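Vokstead kitchen simulator: can a machine do the chores yet?

By Lorcan Ó Néill

I tried Vokstead for 28 evenings, in order to see if a robot arm can already help in a normal kitchen. The arm and the kitchen are both computer-made.
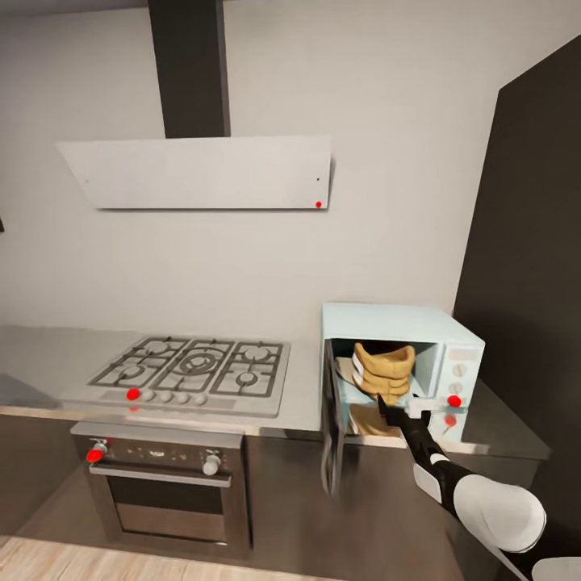
The gripper inside the open microwave.

Big objects are the easier part. With small round ones I had to be very patient. 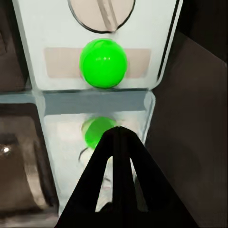 Two green balls, one above the other, and the gripper.

The close view is soft, so judging the distance needs practice.
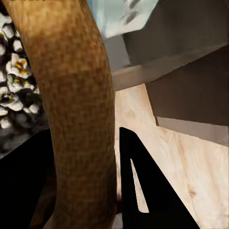
Can it replace my hands for kitchen work?
For the moment I would still do the tidying by myself, also because each new chore must be set up with care.

The sack of beans is my favourite test. A sack has a rim to hold, but its weight is not simple to control.

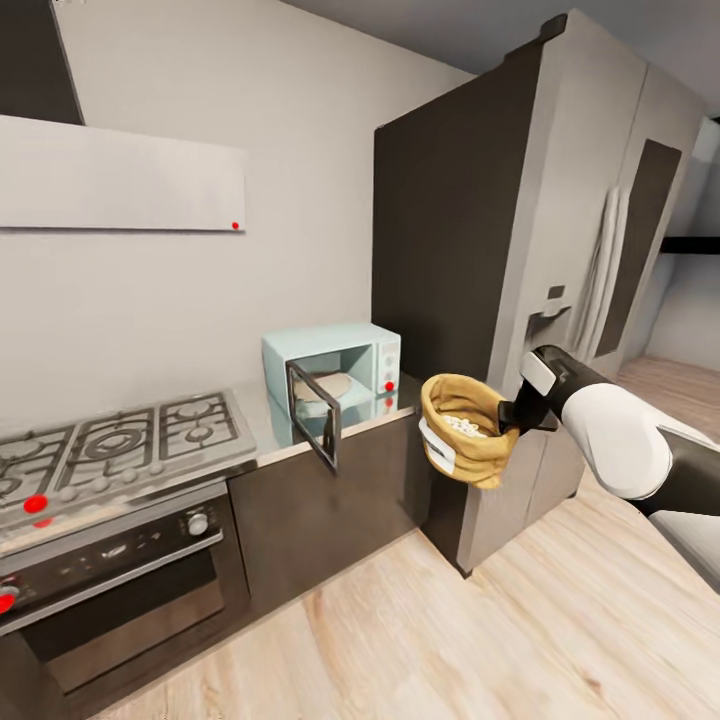 Price and verdict

The licence costs 90 euros. For learning I find it fair, for saving time at home it is too early.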